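Wrist camera policy: success rate drops when the background changes. How should I report this?

Posted in Manipulation and Learning, January 31, 2018

Kartini Teoh

I am writing up a method for part approach inside computer cases. The policy takes wrist camera input only, no depth. It was trained on 193 demonstrations. On the open desktop tower it reaches the commanded pre-grasp pose reliably. With other backgrounds in view, the approach drifts sideways before the fingers close.
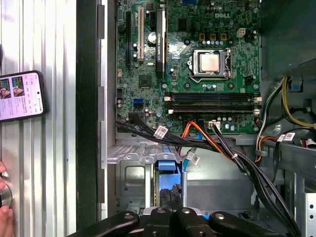 Wrist view over the open tower, Dell board, both memory slots empty.

My evaluation is 12 trials per condition. Is that enough to claim a background effect, and should the two conditions go in one table?

Stirnetti

12 per condition will show a large effect and nothing else. Give the raw success counts and an exact binomial interval for each condition. Do not report a bare percentage. One table is fine if the start poses are matched. If they were drawn separately for each background, you have 2 variables changing and the table will hide it.

Also report lateral error at the moment of closing. It is continuous, so you get more out of the same trials than from pass/fail.

Bhuiyan

Just collect more demos. We went to 100 more and the problem mostly went away.

Fidow

More demos may help the policy but they do not answer what was asked.

Look at what fills the image. In your tower view there are slots, connectors and cables to localize against. Compare a view dominated by ribbed metal:

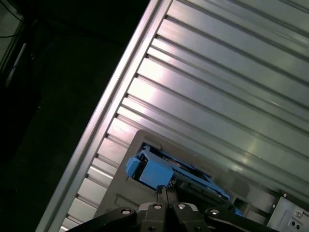
Checks to run before writing the section

Repeated parallel slats look nearly the same after a shift of one slat pitch. Plot the lateral error as a histogram. Peaks spaced at the pitch mean the policy is aliasing on the pattern. A single broad peak points to something else, and I would try the bright reflections next. Repeat a few trials with the overhead light diffused and the start poses unchanged.

Then mask everything outside a window near the fingertips and rerun both conditions. If the gap closes, you can state that the background is the cause. Without the mask run I would only write "associated with."

Keep the per-trial logs. In December a reviewer asked us for ours on the Bodton paper and we had only saved the means.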